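Search this site Enter keyword Go

Orkthorpe gym opens early for over-50s strength sessions

Print this page | E-mail to a friend

Clorkis, the gym on the Orkthorpe ring road, is to open its weights room an hour early from April for people over 50 who have never lifted before. Doors at 7am. Sessions last 38 minutes, including the warm-up, and there is no joining fee.

The move follows a survey of members and people living nearby, which drew 732 replies. Nearly 10 per cent said they wanted to start strength work but felt out of place in the weights room at busy times. Others said they did not know where to begin, or had tried a machine once and hurt a shoulder.

Groups will be kept small and the plan is a plain one – squats to a bench, a row, a press, a carry with light dumbbells, then calf raises holding on to a rail. Weights go up slowly. No mirrors either, as the sessions use the back half of the room, where the old spin bikes used to be. 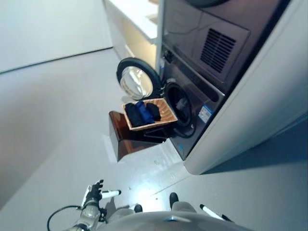

Everyone is asked to fill in a short health form before the first visit. Anyone with a heart condition, a recent operation or a new joint should speak to their GP first and bring a note of what was said. Flat shoes are best. Running shoes with a thick soft heel are allowed but staff may suggest taking them off for the squats.

Clorkis says it settled on short sessions after a trial over the winter at its sister site in Espinoza Road. People there were offered a full hour to begin with, and a fair few stopped coming by the third week. Attendance held up better once the time was cut. The gym has not put out figures for the trial.

Two sessions a week is the advice, with at least one clear day in between. Sore legs the next day are normal in the first fortnight, the gym says, but a sharp pain in a joint is not and should be mentioned to staff before the next sesion.

Bookings are through the Sustora app or at the front desk. Those without a smartphone can ring up and will be put on a paper list. Price is still to be confirmed – expected to be the same as a off-peak swim.

Parking is free before 9am in the lower car park only. The upper one stays shut until the resurfacing is done. The number 2 bus stops outside, though the first one of the day gets in a little after the doors open, so latecomers off the bus will be let in and can do the warm-up on their own.

A second group, for people who already lift a bit and want help with technique, may follow in the summer if there is enough interest. Names are being taken now at the desk.

Print this page | E-mail to a friend

Contact us | Copyright Orkthorpe local news, all rights reserved | Back to top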